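From: Weltdale Weavers list
Date: 23 July 2021
Subject: Re: [weltdale-weavers] Soaking times for willow?

> I tried the Tarnus willow in May and it kept kinking on me
> at the corners. I gave the rods 2 days in the tub. Is that too
> short, or did I just get a bad bundle? Also, does anyone
> line their baskets or do you leave them bare?

Oh, I'm so glad you asked, I've been going back and forth on this all summer! Two days is fine for stripped willow, more than fine, but if yours still has the bark on it needs a lot longer. I give the 6-foot rods eight days in cold water and then wrap them overnight in an old wet towel (don't skip the towel, it made more difference for me than the tub did). Mine stopped kinking after that, even on the tight turns at the base.

And do try squeezing the rod a little with your pliers right where it has to bend up. I held out against this for years because it felt like cheating. It isn't!

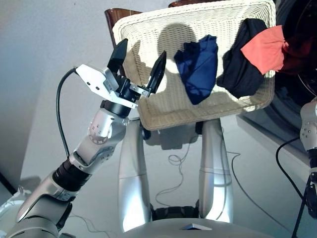
As for lining, I leave bread baskets bare and line anything that's going to hold yarn, or the ends snag and you'll be picking fuzz out of the weave forever. Plain cotton, washed first, with a drawstring if you have the patience. The Melska pattern sheet has a nice one with 12 tabs that tie on, so you can pull it off for the wash.

If you have any of that bundle left, soak a few rods the long way and tell us how they behave. I'd love to know before I order more from Tarnus.

Happy weaving!

--
weltdale-weavers mailing list
To unsubscribe, send a blank message with "unsubscribe" in the subject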